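Robot Arm Club: Spring Gallery
Posted 2022-04-07 by Deirdre Ó Néill

What a term! We started with 16 students, most of whom had never written a line of code for anything that moves, and we're finishing with a whole folder of arms that can (mostly) be trusted near a block. Our work all runs in simulation this year, so everybody gets an arm to practice on and there's no line for the bench. I've pulled together some of what the club has been up to, with notes from the students where I could get them to sit still long enough!

Xiaoqing Shi and Botond Jakab took on the pick task first. Their program is called Sevar, and they spent weeks on the approach alone: how high the gripper should wait, how slowly it should come down, when to close. Botond keeps a notebook of every failed run and I love reading it.

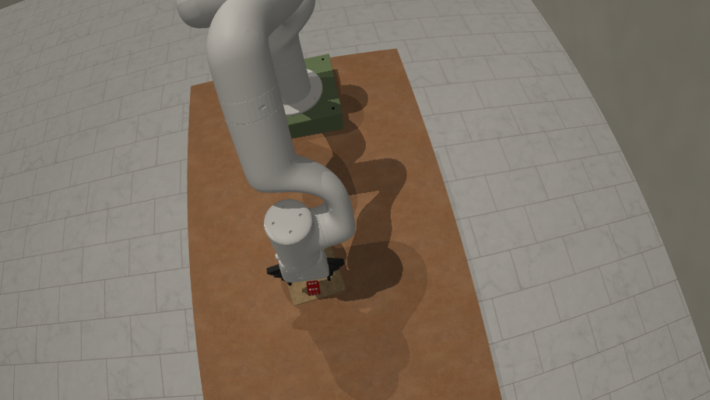

Duangjai Bunnag joined the pair in the second half of the term and rewrote the part that decides which way the wrist should turn. Her version is 3 short functions, and the old one ran to two pages. She says she mostly deleted things. Whatever she did, the whole team cheered when it ran through 50 starts in a row without a crash!

Zeyu Shi has been our lighting and surfaces person, trying out different textures and shadows so the programs don't get too used to one look. He would like it known that shadows are harder than they sound.

Next up is the Plomham meet in July, where we're entering 2 teams. New members are very welcome before then, no experience needed. Come by and ask Botond about the notebook.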